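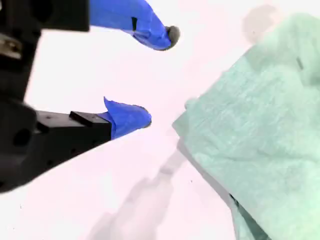
**No. 224**

In November I have again some free evenings, so I went back to the gripper. Regular readers know the goal: it should take a rumpled cloth, lift it, and put it down folded once. For a person this is one second of work. For me it is the third month.

The blue tape on the fingers was meant to stay there for one evening. The printed tips were too smooth, and I wanted to try the grip before I ordered anything. I wrapped them by hand, quite badly, and on the lower finger a piece of tape stands up like a small ear. I am a little afraid it will catch in the fabric, but when I cut it shorter, the rest starts to come loose. The gray rubber at the end I left free, as this is the part that must touch.

My bigger problem is the opening width. If the fingers open fully, the lower one pushes the cloth away before the upper one comes down. Bianka Fodor, who has the bench next to mine at the Clunham workshop, told me to come in lower and from the side, and to close slowly. I changed the closing position of the servo from 1,841 to 1,343 and split the movement into 4 steps, with a short pause after each. Now it takes an edge more often, mostly when there is a good thick fold near the fingers. A flat corner is still too difficult.

The lower bracket I would like to print again. It is heavier than it needs to be, and one of the screw holes is drilled by me, not very straight. I also have an old drawing for a version with a spring — I made it in spring and then forgot the folder name, so first I must find it.

For the tips I am thinking of silicone sleeves. If somebody has cut them from tube and knows what wall thickness is good for soft fabric, please write in the comments. I have the light on at the bench until nine most evenings, and I read them there.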